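Reviews > Stage Equipment > Lighting

Sumero Cero 62 desk, after one school year

I run the lights for the drama club of a small school in Rarncombe. Last year we bought the Sumero Cero 62, a lighting desk for small theaters, and many people have asked me if it is worth the money. I have now used it for 2 full productions, so I think I can answer.

Our old desk had only sliders. For every scene I had to move them by hand and look at my paper notes at the same time. With the Cero I save each scene as a cue and press one large button to go to the next. In our spring play, which had a storm, a ball and a very long dinner, I did not miss one cue. The memory holds 3000 cues. We will never need so many, but it is good that a student can try ideas without deleting the work of another student.

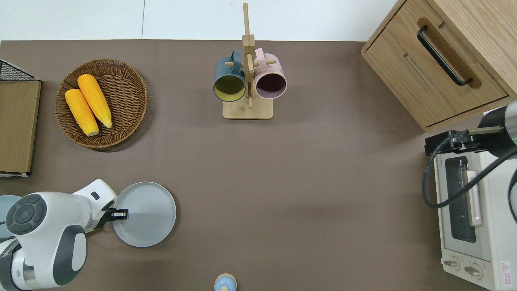 The color controls are the part I like the most. You choose a tone on the screen and then make it warmer or cooler with two wheels. The wheels are heavy to turn, so small changes are easy to make. Yellow is always difficult for us, because on the old desk it became green or almost white. I like a yellow as full as these two ears of corn in their dark brown basket, and with the Cero I could find it in a few minutes and save it. The dinner scene looked like late summer, and the parents noticed it.

The manual is the weak point. It is written for people who already know the subject, and the chapter on fades is hard to follow. Yuxi Liang, who plays the piano for our musicals, read it with me for a whole evening. We understood the fades only when we stopped reading and pressed the buttons.

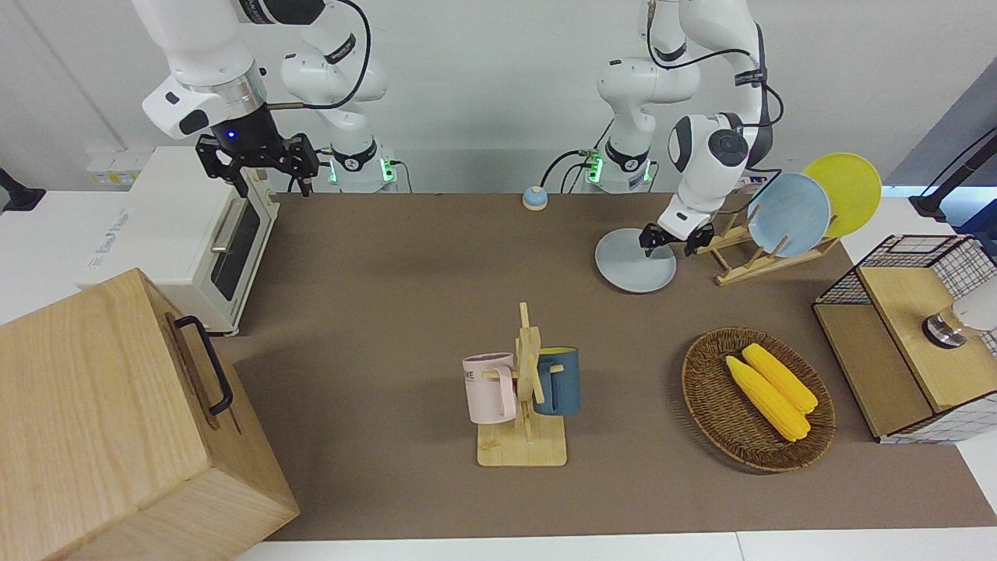
My second complaint is about the small lamps on the desk itself. They are very bright, and from the back row of the hall everybody can see them during a blackout. I do not mind a small light on a machine, like the green ones around the bases of these two white arms, but in a dark theater it must be possible to turn it down. On the Cero you can do this only in the service menu, with the code 2114. I received the code from Hervé Charpentier at the shop Le Goff, after I wrote to him.

I would buy it again for a school or an amateur group. If your hall has only a few lamps, keep your sliders and spend the money on costumes.

Posted 4/8/21

We use cookies to improve your visit. By continuing to use this site you accept our cookie policy. Accept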